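Search questions, tags, members Go

Blueberries yellowing on bore water - acid injection, or change the source?

Enstead Flat Berries
Posted Jan 14, 2026

I have 23 rows of southern highbush blueberries on raised beds, pine bark over a sandy loam, planted two winters ago. Irrigation is single-line drip with pressure-compensating emitters, fed from a bore through a disc filter. Fertiliser goes in from a 700 L tank through a venturi.

Growth was acceptable until November. Since then the new leaves have come out pale yellow with green veins, worst at the pump end and on the rows with the thinnest bark. Older leaves are still green. Berry set was normal but cane growth has stopped short compared with last season.

The bore water was tested before I planted. Salinity was low, chloride was low, and the driller told me it was good stock water, so I did not look at it again. Going back through the report, bicarbonate is 308 mg/L and water pH is 7.9. Soil pH at planting was 4.8 in water. I took a fresh sample from under the emitters last week and it came back at 6.4. A sample from the shoulder of the bed, outside the wetted strip, is still under five.

I have put on iron sulphate twice as a surface application and once through the drip. The drip application blocked a number of emitters at the ends of the lines and left an orange film inside the filter housing.

What I want to know:

Is the bicarbonate enough on its own to explain the soil result, or should I be looking for something else?

If I inject acid, which one, and how do I work out the rate? The supplier in Letcombe sells phosphoric and sulphuric. A neighbour uses citric acid from a bag and says it is fine.

There is also a dam on the place. It is fed by roof and hill runoff and the water is soft, but it drops low by the end of summer and grows algae. Should I be using that instead and forgetting about acid?

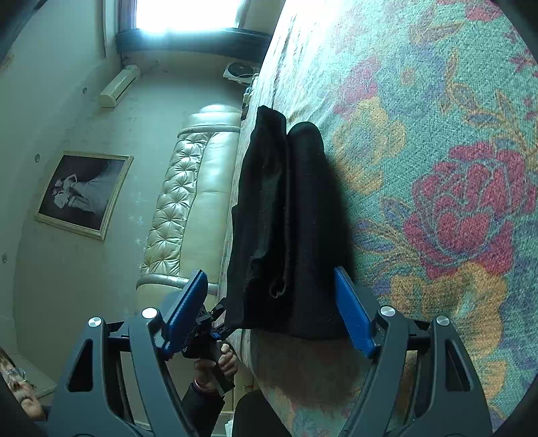

Other details that may matter. The beds run slightly downhill away from the pump. I irrigate daily in summer, two pulses, and the bark never seems to stay wet for long. Nitrogen has been mostly calcium nitrate because I had a pallet of it left over from tomatoes. The venturi is the original plastic one and I have never checked its suction rate against the chart.

Surneck Hydro
Replied

The bicarbonate explains it. The sample under the emitter and the sample on the shoulder are the same soil with the same history except for the water, and only one of them has moved. Sandy loam and bark have very little buffering, so two seasons of alkaline water in a narrow wetted strip will do what you describe.

Two things are making it worse. Calcium nitrate pushes root zone pH up as the plant takes the nitrate, and blueberries are poor users of nitrate anyway. Change to ammonium sulphate and stop using the rest of the pallet on this crop. The second is the venturi. If it is drawing more or less than the chart says, your fertiliser rate is unknown, and an acid rate worked out on top of it will be unknown as well. Put a measured bucket of plain water on the suction line, run it at normal operating pressure, and time it.

On the water itself, pH is the less useful number. Two waters can both read 7.9 and need very different amounts of acid, depending on the bicarbonate. Divide your bicarbonate figure by 61 to get milliequivalents per litre. Yours is just over five. For blueberries you would aim to neutralise most of that and leave roughly one milliequivalent behind. Do not try to take out all of it. Once the bicarbonate has gone there is nothing to hold the pH and a small overdose will drop the water to a level that attacks brass fittings and damages roots.

So you need to remove four milliequivalents from every litre you irrigate with. The label or the data sheet for the acid gives its strength, and from that you can get millilitres of acid per thousand litres of water. Have the supplier check your arithmetic. Then confirm it by titration: take a clean bucket of bore water, add dilute acid in small measured steps, stir, wait, and read the pH with a meter that was calibrated that morning. You are looking for a water pH between 5.5 and 6. If the bucket and the calculation disagree by much, find out why before anything goes through the injector.

As for which acid:

Sulphuric is the usual choice at your bicarbonate level. It is the cheapest per unit of alkalinity removed and the sulphate does no harm. It is also the most dangerous to handle. Battery-strength acid is easier to manage than concentrated and worth the extra freight for a block this size.

Phosphoric will work chemically, but to remove four milliequivalents you would be applying far more phosphorus than the crop wants, and high phosphorus ties up iron, so you would be treating the symptom and feeding it at the same time. With hard water it can also form calcium phosphate in the lines.

Citric is safe to store and handle, but it takes a lot of it. Soil organisms break the citrate down and some of the alkalinity comes back. Your neighbour may have softer water than you. I would use citric for a short trial or for cleaning a filter, and not as a permanent treatment.

Acid is always added to water, never water to acid. Face shield, long gloves, apron, running water within reach. Do not mix acid in the same tank as your fertiliser until you have checked that every product in there will tolerate it, and never let it meet chlorine or hypochlorite, as that combination gives off chlorine gas. A separate small drum and a separate dosing pump rated for acid is the better arrangement. You need a non-return valve upstream, and an interlock so the dosing pump cannot run when the bore pump is off.

For the iron, stop putting iron sulphate through the drip. In alkaline, aerated water it oxidises and drops out, which is your orange film. Use an EDDHA chelate through the line if you need colour back in the leaves this season. It costs more, but it stays available at the pH you have now.

Elemental sulphur on the bed surface will help bring the strip down over several months. It works slowly, needs moisture and warmth, and will not keep up if the water stays as it is. Fix the water first.
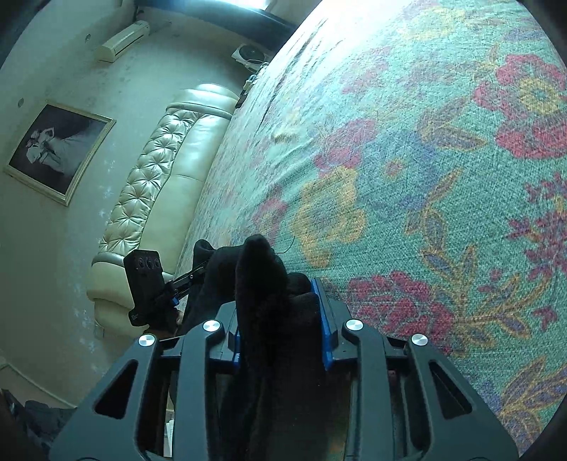

Black sock in the gripper, patterned rug at right.

On the dam: blending is worth a look. Half dam and half bore will come close to halving the bicarbonate, with a matching reduction in acid. You would need a media filter for the algae, since a disc filter of the usual size will need cleaning several times a day. Test the dam at the end of summer as well as when it is full. Soft water concentrates as the level falls.

lowerpaddock
Replied

I had the same problem on a smaller patch and just used vinegar in a watering can. pH strips went from green to yellow. Leaves looked a bit better after a while but that might have been the rain. You could try it on one row before spending money on pumps.

Also check for root rot. Mine had that too.

De Haan Road Orchard
Replied

I agree with most of what Surneck Hydro has written, and would not bother with vinegar on 23 rows. The volume needed would be out of all proportion to the result.

A few points from running acid on stone fruit and blueberries with comparable water.

Flush the lines before you start. Old carbonate scale and the iron deposit will loosen once acidified water goes through, and it ends up in the emitters at the low end. Open the line ends row by row, run them until clear, close them, then begin dosing. Repeat after the first week and again after the first month.

Measure pH at the last emitter and not only at the pump shed. Your beds fall away from the pump, so the far ends will be the last to receive treated water and the last to drain. If your pulses are short, part of each pulse is water that was sitting in the line from the previous one. That is acceptable as long as it was dosed as well, so do not dose for only part of the cycle the way you might with fertiliser.

Check what the venturi body and seals are made of before any acid goes near it. The older plastic ones vary. Mine cracked at the throat in the second season and the suction rate had been drifting well before that. If you replace it with a dosing pump, keep a spare set of tubing.

The bark drying out may be its own problem. Coarse bark is hard to rewet, and water follows the same channel down each time, which keeps the treated strip narrow and loads all the bicarbonate into it. A second drip line, one each side of the crown, spreads the wetted area and gives the roots more soil at a reasonable pH. I would do that over winter, when the canes are easier to work around.

Take the soil samples from the same distance from the emitter and the same depth every time. Write the position on the bag. A lot of the pH change people report between samples is the trowel going in a hand's width further out.

Leaf analysis would settle the iron question. Manganese deficiency looks much the same on young leaves and also comes on at high pH. Take recently matured leaves from mid-shoot, with yellow and green rows bagged separately.

Enstead Flat Berries
Comment on the reply above

Timed the venturi with a bucket. It is drawing well under the chart figure, so the crop has been short of fertiliser as well. Have ordered a dosing pump and will do the bucket titration before it arrives. Dam sample goes in with the leaf samples.

We use cookies to keep you signed in and to count visits to each page. Accept Manage settings

Contact the moderators | Posting rules | Copyright remains with each poster | Back to top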